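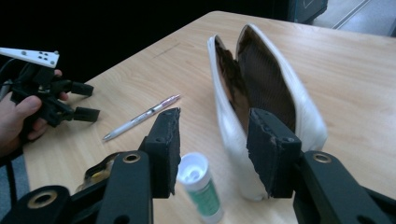
Can a machine clear and pack a desk on its own yet?

Single items, mostly. A full desk with soft cases and cords on it still needs a person to finish the job.

2019-02-10
Logged by Saadet Uysal

Ticket: Mumach arm, desk clearing, repeat stalls

Fault: arm closes on a pen lying flat, lifts, reports an empty grip and retries until the limit of 80 is reached. Upright items of similar width are picked up normally.

Checked so far:
- Grip force raised from 1000 to 3000 in the settings. No change on pens. Put back to 1000.
- Jaw pads swapped for new ones. Fewer slips on caps, same result on pens.
- Wernosov planner rolled back 2 versions. Fault remains.

Pencil cases are a separate problem. The planner treats an open case as a solid block and won't put anything inside it.

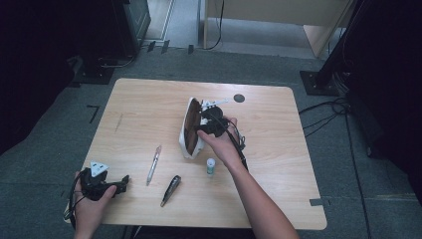
Cords are the worst of the lot. An iron has a hard shell the arm can hold, but the cord moves by itself once the iron is tilted, and the planner has no model for that. A person uses the second hand to control the plug end. Our single arm can't, so irons stay off the task list.

Reply, Jeferson Guimarães: Please test pens with the approach angle lowered before touching force again. The Stekel build handles cords as a separate item, but it won't be ready until June. Leave cords with staff.

Status: open. Pens retest pending, cords deferred.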